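Floseria teaches two robot arms to deal with a drawer

By Pascal Le Goff, Floseria press desk
2019-05-15
14 shares | 3 comments

CLINDVILLE – Floseria, the robotics research group, today released results from Brokska, a training method that lets a two-armed robot learn household tasks from people who show it how. The first subject is the drawer, an invention most humans master before they can talk and most robots treat as a personal insult.

Brokska starts with a person steering the arms by hand through a task while the system records every joint position. Most methods of this kind keep the clean runs and throw out the clumsy ones. Brokska keeps the clumsy ones too, provided the operator recovers. A grip that slips and is corrected goes into the training set with a label marking where things went wrong and where they got better. The group had plenty of this material, having recruited its operators from its own staff.

The published set holds 250 demonstrations of opening and closing a drawer in a small wooden cabinet. After training, the robot completed the task in 92 percent of test runs, with the cabinet moved to a new spot each time. A version trained on the same number of clean runs managed 22 percent fewer successes. Most of the gap came from runs in which the first touch landed badly – the clean-only robot tended to carry on pulling at nothing with great confidence.

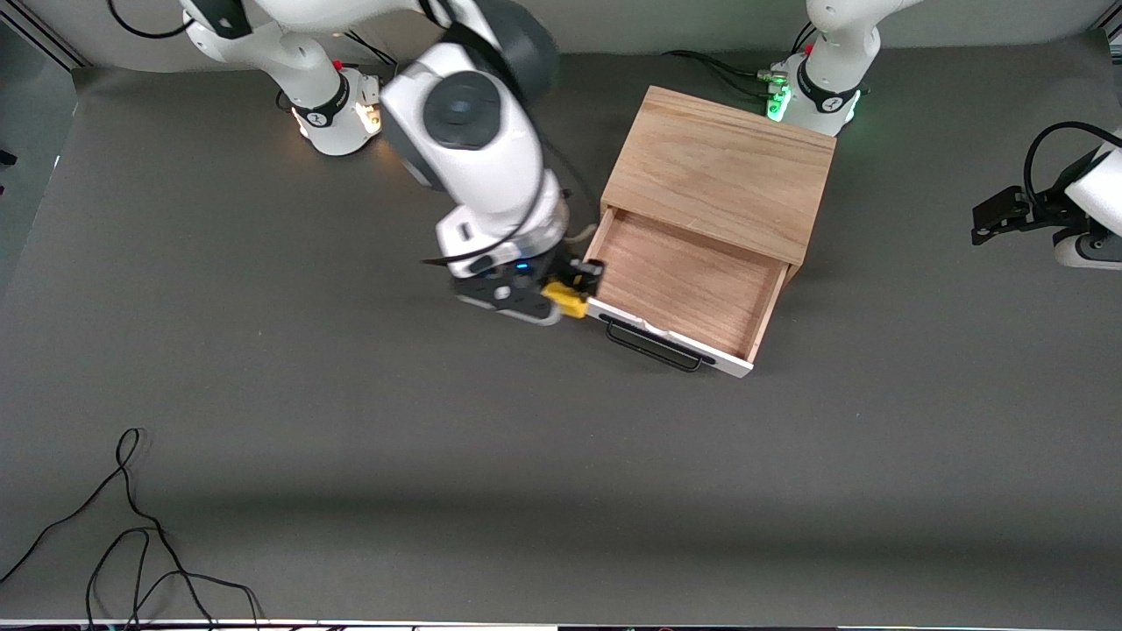 Roussel would like everyone to calm down about the success rate. A drawer is a kind object, Roussel said, because it only goes two ways, and the number that matters is how often the robot notices it has missed. On that score the team reports that the new method tried again within eight seconds in nearly every failed first attempt, and that it sometimes tried again after succeeding, a habit now under study.

The method has limits. It has been tested on one cabinet at one table, and it has no opinion on drawers that stick, drawers that are overfull or the kitchen drawer with the whisk in it. Training also depends on labels added by hand, a job the paper describes as "tractable" and the people who did it describe in other terms.

The paper, the demonstrations and the labeling tool are free to download from the Floseria site. A second release, covering hinged doors, is planned for August. Lids will come later, if morale allows.

Press contact: Pascal Le Goff, Floseria, Clindville

Last updated: one day after publication, to correct the spelling of Brokska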